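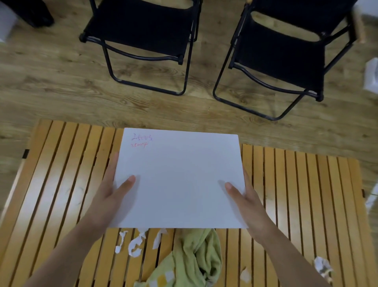
Soporte interno – Papelería y copias, equipo de impresión de Trallport

Incidencia 593: la Bollix del pasillo imprime las hojas en blanco
Estado: resuelta (con un fleco pendiente)
Prioridad: media

Apunte 1, 8:40
Buenas a todos. Abro esto porque llevo desde ayer peleándome con la Bollix y ya no sé qué más tocar. Mandas un documento de varias páginas, la máquina hace todos sus ruidos de siempre, saca las hojas tan contenta y vienen blancas. Ni un borrón, ni una raya. El panel dice que el tóner está al 89 % y no da ningún error. Pasa desde mi ordenador y desde el de recepción, así que mi equipo queda descartado.

Apunte 2, 9:15
Primera ronda, lo típico: apagar, esperar, encender. Nada. He sacado el cartucho, lo he agitado un poco en horizontal y lo he vuelto a meter. Nada tampoco. La página de prueba desde el propio panel también sale en blanco, y eso me ha alegrado el día (dentro de lo malo), porque significa que me puedo olvidar del servidor de impresión y de la cola, que era lo que más pereza me daba mirar.

Apunte 3, 10:05
Para los que preguntáis por el chat: sí, el papel está bien puesto, y sí, he probado con la bandeja 2. Mientras tanto podéis imprimir en la Jakab de la segunda planta, que va lenta pero va. Acordaos de elegirla a mano en el cuadro de impresión, que si no el trabajo se va a la Bollix y luego me aparecen 18 documentos atascados en la cola a mediodía.

Apunte 4, 11:30
¡Novedades! He hecho la copia desde el cristal en lugar de imprimir y sale igual de blanca, o sea que el problema está en la parte que pone el tóner sobre el papel. He parado una copia a medias abriendo la tapa y he mirado el tambor: limpio del todo, sin rastro de imagen. Según el manual, si el tambor está limpio con la hoja a mitad de camino, hay que mirar el cartucho, el contacto del tambor o el láser, por ese orden. Empiezo por el cartucho, que es lo barato.

Apunte 5, 12:10
Bueno, pues era el cartucho. Mejor dicho, era la lengüeta de plástico que sella el depósito: se había roto al tirar de ella y dentro quedaba casi entera, tapando la salida del tóner. Por eso el panel marcaba tanto nivel. Lo que me despista es que el primer día imprimió algo, muy clarito, y supongo que sería el resto que quedaba en la máquina del cartucho anterior. He puesto uno nuevo de Pukel, he quitado la lengüeta despacio y en línea recta, y la página de prueba sale perfecta, con su negro y todo.

Apunte 6, 13:00
Seis copias seguidas a doble cara y todas bien. He vaciado la cola vieja, así que si mandasteis algo esta mañana, volvedlo a mandar. Las hojas blancas están en la caja de borradores junto a la guillotina, para quien quiera tomar notas.

Pendiente: reclamar el cartucho defectuoso. He escrito al proveedor y me piden el número de lote, que viene en la caja, y la caja ya está en el contenedor de cartón. Bajo después de comer a ver si la encuentro. Cierro la incidencia y dejo abierta solo la reclamación.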